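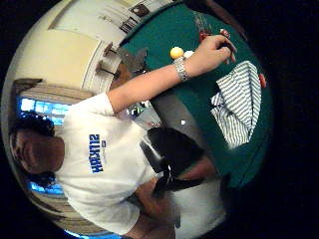 Lertchai Onsri thought the handle was the weak part of the kit. It was heavy at the front, he said, and after a long session he was steering with his wrist and had stopped using his arm. Our group agreed with him on the weight and disagreed on the steering.

Last updated: July

Filed under: Student Work > Robotics > Product Trials

Trial of the Itach Hand-Held Gripper Kit

1. What we were asked to do

Each group in the course picked a commercial kit for recording hand tasks and used it outside the lab. We chose the Itach, which comes with a gripper on a pistol handle, a wide-angle camera, a charging dock and a license for the Linside software. The full kit costs $2600. The department paid for one and we shared it.

2. Setup

Calibration takes 13 minutes if you follow the printed card and longer if you follow the online guide, which is for an older version of the handle. Linside would not find the camera until we changed the USB port. After that it connected each time.

We worked at a pool table because the balls are smooth, round and easy to put back. The green cloth also gave the tracking software very little pattern to hold on to, and we wanted to know if that mattered.

3. Results

We recorded 40 takes of picking up a ball and setting it down in a new spot. Linside rejected 2 of them for lost tracking. Both were takes where the camera was held low and pointed at bare cloth. Leaving a striped cloth on the table gave the software edges to follow, and we had no rejected takes with it there.

The fingers are flat with a rubber face. They hold a ball well if you come straight down over the middle of it. Coming in from the side pushes the ball away. When two balls are touching, one finger has to go between them and there is no room, so we ended up nudging them apart first. The Wiriya soft fingers, sold separately, may be better at this. We did not have a set.

Battery life was fine for an afternoon. The dock light is green for both charging and full, and we never got used to it.

4. Cost and support

We wrote to support on a Wednesday about the USB problem and got a useful answer the next morning. Replacement finger pads can be ordered singly. The Linside license covers one computer, so only one of us could review takes at a time.

5. Recommendation

We would buy the kit again for tabletop work with objects that stay put. For round objects the department should borrow the soft fingers before paying for them. The online guide needs to be replaced with the printed card.

Related reports
Teltgate tabletop arm: first month of use
Comparing two charging docks
Wiriya soft fingers on kitchen items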